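2023-10-26 – handles, black, and the white bench

Started the morning with the box from Retamal, which Nahuel had left on my chair so that I would be sure to deal with it. Paper inside says 25 handles. I got 25 handles, so that is one argument we don't need to have this month.

Job for today was sorting by feel and finish before anything goes to Trilska. Wiped down the white surface first. Black parts on white is still the best idea we've had about lighting, and it cost nothing. Edges show up well and you can follow the curve at the tip without picking the thing up and tilting it at the window like a jeweler. The drawback is that every speck of dust on a dark part now looks like a casting defect. I wrote up two "pits" before lunch that came off on my thumb. Crossed out in the table, left legible as a warning to others. 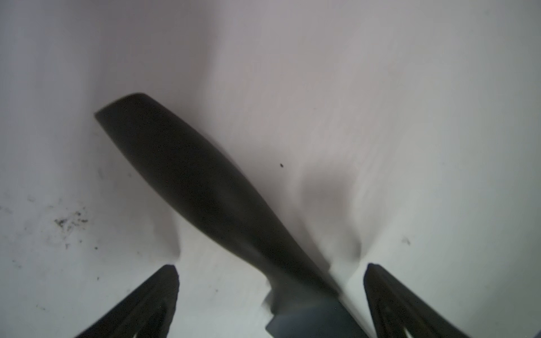
Three rejects in the end, all for the same thing: a seam you can feel with a fingernail on the inside of the curve. Facundo says a user would never notice. Facundo also says that about the office door, which hasn't closed since June. I've put the rejects in the Trarkon tray with a strip of tape and the word NO on each, as the last batch marked with a polite question mark got shipped.

Drawer label for the good ones is 334. The old label said Vemarton, and the drawer had Vemarton screws in it, plus a spoon. Screws moved to the shelf over the vise. Spoon is on the windowsill if anyone misses it.

To do:
– ask Retamal if the seam is the mold or the trimming
– new cloth for dusting, the present one adds more than it takes away
– Nahuel to check my rejects with his own fingernail, no peeking at my notes first
– tape, we are down to the roll that splits lengthwise

Stopped at five. White surface wiped again, already dusty by the time I'd found my coat.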